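## Care of the hand-held grippers at Jorunley

Members of the Tekgate user group will be aware that the hand-held grippers at the Jorunley workshop are now in daily use alongside the main cell. Chrysoula Karamanlidis, who is responsible for the equipment, has revised the care routine, and the new version applies from Wednesday.

The principal change concerns the linkage. Each arm turns on brass bushings set into the plastic, and wear at these points shows first as side play at the fingertips. Bushings are to be checked after every 100 hours of use. The arm should be held close to the joint and moved gently from side to side; any movement that can be felt is to be entered in the log, and the tool set aside until the bushing has been replaced. Spare bushings are kept in drawer 38, together with the press tool supplied by Hjaltested.

Oil must not be applied to the joints. It collects dust and carries it into the bore. A dry cloth is sufficient for the arms, and a soft brush for the gaps between them. Where the two halves of the grip meet at the centre, users should confirm that they close fully before a session begins – a crumb of packing foam is enough to hold them apart and upset the zero setting.

The zero setting itself is taken with the grip closed and the tool held still. If the reading differs from the last logged value by more than 2 counts, the setting should be repeated once and then reported. Practice on soft goods, such as gloves and cloths, may continue at the wooden tables as before.
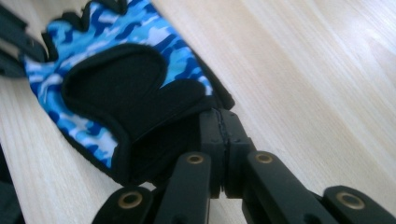 **May a worn bushing be replaced without removing the whole arm from the tool?**

Only the outer bushings may be changed in place. The inner pair requires the arm to be taken off, and this work should be left to the Zekwood service bench, using form 53.

Requests for service are accepted at the bench until 4 p.m. Tools handed in after that time will be booked in the next working day.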